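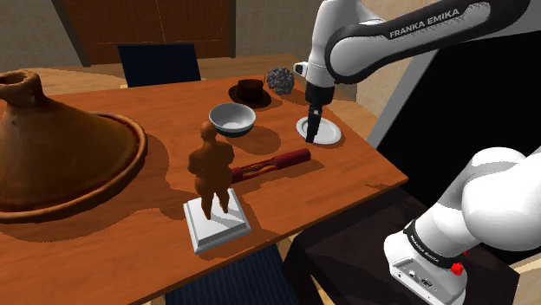

What should be fixed first when planning a tabletop arm for the kitchen or workshop?

Reach, then table size. The arm is chosen after both are written down.

Measure the work area from the mounting point to the farthest item that has to be picked up. Leave 8 inches beyond that figure. An arm at full stretch handles poorly and the spec sheet rarely says so.

Budget the stand separately. Sellers quote the arm alone, and a rigid stand with a flat top can add $300 before bolts. A stand on its own footing keeps vibration off the table.

List the objects by width at the point of grip. Plates are taken at the rim, bowls at the wall, rolling pins across the narrowest part. Heavy lidded pots such as a tagine go at the bottom of the list – lid and base count as two separate picks, each with its own weight.

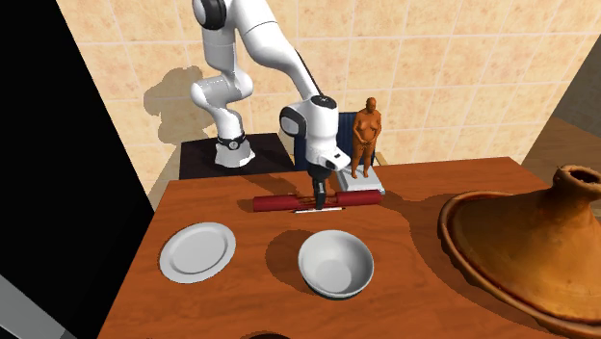
Check the finger opening against that list before asking for a quote. Cirthorpe and Rarberg both sell wider fingers as an extra, and the lead time on the Rarberg set was 58 days when Saranya Kaimal ordered in May.

Try the layout in simulation first. Cindow will load a table, an arm and household objects to scale, and two evenings with it cost less than one return shipment. Turn the table and repeat the run. Test tall items close to the wrist as well as flat ones.

Keep a line in the budget for:
Spare fingertips
Cable covers
Wall clearance behind the elbow
One service visit in year two

Prices last checked 15th January.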